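Getting a flat ready for viewings: household tips that cost next to nothing

Selling or letting a flat is hard work, but I do love the week before the first viewing! Everything you've been meaning to fix for years gets fixed in a handful of evenings, and the place looks so good you half want to stay. These are the jobs I come back to every time.

Start at the front door

Buyers stand on the step while somebody hunts for the right key, so that's where they do their first bit of looking. Wash the door with warm water and a drop of washing-up liquid, polish the letterbox, and oil the hinges. A new mat helps enormously. If the bell sticks, sort it now.

Clear the flat surfaces

Worktops, windowsills, bedside tables: take everything off, wipe them down, and put back a quarter of it. Glass wants a barely damp microfibre cloth and then a dry one straight after, or you'll be chasing smears all morning.

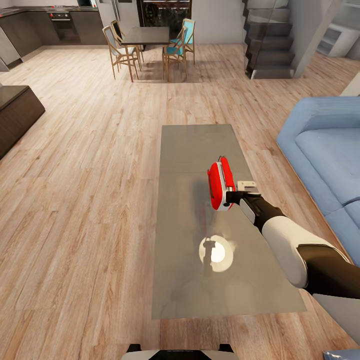
Let the light in

Clean the windows inside and out on a dull day (strong sun dries the water before you can wipe it, and you get streaks). Take down net curtains if you can bear to. Match your bulbs too – one cold white and one yellow in the same room looks odd even when people can't say why. Lampshades come up beautifully with a lint roller.

Kitchens and bathrooms

Old sealant lets down a good bathroom faster than anything. Cut it out, dry the gap overnight, and run a fresh bead between two strips of masking tape. Pull the tape off while it's still soft, it's so satisfying! In the kitchen, descale the taps with a cloth soaked in white vinegar, but keep it away from marble and other natural stone.

When I did up my two-bedroom place on Drellido Road the whole lot came to £227, paint included, and the biggest single item was a shower screen.

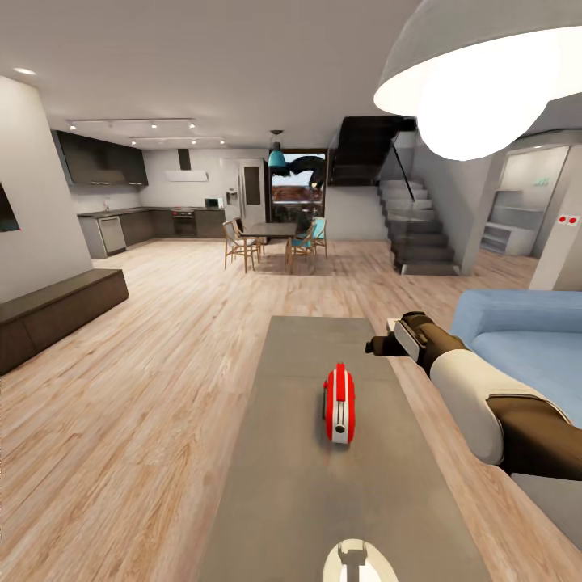
Posted by the Fluvach Home Desk in Tips, January

Wood, scuffs and small dents

Dust first, always, or you'll drag the grit along the grain. Most scuffs on sealed wood lift with a soft cloth and a little soapy water. For a shallow dent in bare timber, lay a damp cloth over it and touch it with a warm iron for a few seconds, then let it dry fully and sand lightly. Don't try that on veneer.

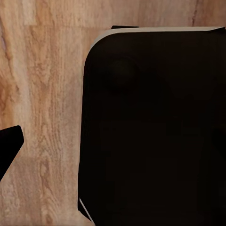 Wood grain in warm light tones

On the day

Open the windows for ten minutes, empty every bin, put the loo seat down and turn on the lamps in the darker corners. Then go out for a walk and let people look round in peace.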